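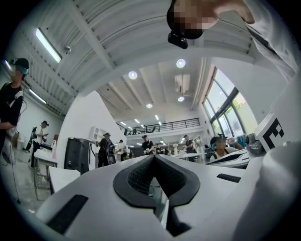

Salle principale de l'atelier Grinby, côté fenêtres, avec la mezzanine au fond.

Rapport d'avancement, aménagement de l'atelier Grinby
Destinataire : Fondation Gasser
Rédaction : Kaisu Miettinen
Date : 17/10/26

Plafond et éclairage
La peinture du plafond est terminée. Les poutres ont été laissées apparentes et peintes en blanc, comme le reste. Les tubes fluorescents ont été conservés du côté gauche, et des spots ronds encastrés complètent l'éclairage au milieu de la salle. Sous la mezzanine, les petits spots sont en service. Il reste à régler la commande séparée des deux zones, qui s'allument encore ensemble.

Climatisation
L'appareil du mur du fond a été posé en avril par l'entreprise Kamham. Le contrat d'entretien coûte 3560 francs par an. Florian Zürcher a demandé une seconde offre, attendue avant la fin du trimestre.

Fenêtres
Les hautes fenêtres à cadre foncé n'ont pas été remplacées. Les joints ont été refaits et deux poignées changées. Pas de stores pour l'instant : les utilisateurs préfèrent garder la lumière du jour, et la demande de 2025 est retirée du budget.

Mezzanine
Le garde-corps métallique noir est en place et les chaises sont installées derrière. La capacité autorisée à l'étage est de 34 personnes. Le panneau correspondant est commandé chez Narkholm.

Budget
À ce jour, 90 % du montant accordé est engagé. Le solde couvre la commande d'éclairage et le panneau. Aucun dépassement n'est prévu.

Suite
Réglage de l'éclairage, pose du panneau, puis visite de contrôle avec Florian Zürcher. Les factures sont jointes en annexe, sauf celle du peintre, qui suivra par courrier.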